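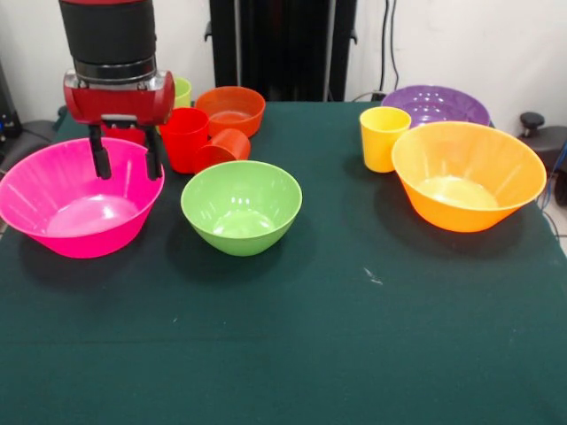 Table 2, bowls and cups on green cloth, arm over the pink bowl.

To: Marar cell practice list
Subject: Re: [marar-practice] Draft 4, section on tabletop handling cells

Comments on draft 4 follow, inline where possible. The Wurnolton group read it against our own cell rules in August and most of it matches. Three points do not.

> 3.1 The operator shall confirm that the work surface is clear
> of all items not named in the task sheet before motion is
> enabled.
>
> 3.2 Cables shall be routed so that they do not enter the
> reach envelope of the arm.
>
> 3.3 The speed limit for a shared cell applies whenever a
> person can reach the table edge, whether or not a person
> is present.
>
> Sites that cannot meet 3.2 as written should say so before
> the draft closes. Vundon has already asked for a height limit.

On 3.1: "clear" is too strong for this kind of work. Tableware tasks start from a cluttered layout on purpose, and the task sheet gives item types without positions. We suggest "the operator shall confirm that the items on the work surface match the task sheet." Stacked or nested items should be listed separately. A small bowl sitting on a plate is two items for grasp planning, and the sheet should treat it that way. 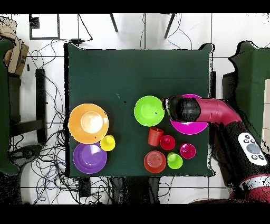 Does 3.2 apply to cables lying on the floor?
Only where the arm can reach floor level with the tool fitted. Floor cables outside that volume fall under the walkway rule in section 5, and the two should not be merged.

We would add a sentence to 3.2 saying that the reach envelope is measured with the longest approved tool. Flundcombe measures to the wrist flange, and their drawings can't be compared with ours. If Vundon gets its height limit, it needs the same reference point.

On 3.3: agreed in principle. The text does not say what happens when a gripper is closing on an item near the edge and the limit takes effect mid-cycle. Our rule is that the arm completes the grasp at reduced speed and holds. Opening the fingers on a limit event should be prohibited.
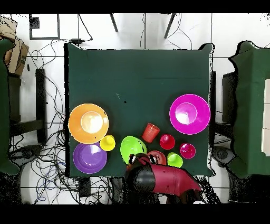 The hold time also needs a figure. We use 4 seconds, after which the operator must acknowledge before motion resumes. Over 3,000 logged cycles we had 312 limit events, and the fixed hold made the logs much easier to sort. A site that prefers a different value could record it on the task sheet.

Minor: 3.1 says "operator" and 3.4 says "attendant." Please pick one. The cross reference in 3.4 still points to the draft 2 numbering.

Wurnolton can support the section with the changes to 3.1 and 3.2. The hold rule could go in an annex if the editors want to keep 3.3 short.

--
Wurnolton cell group
Reply to the list, please, and trim quotes.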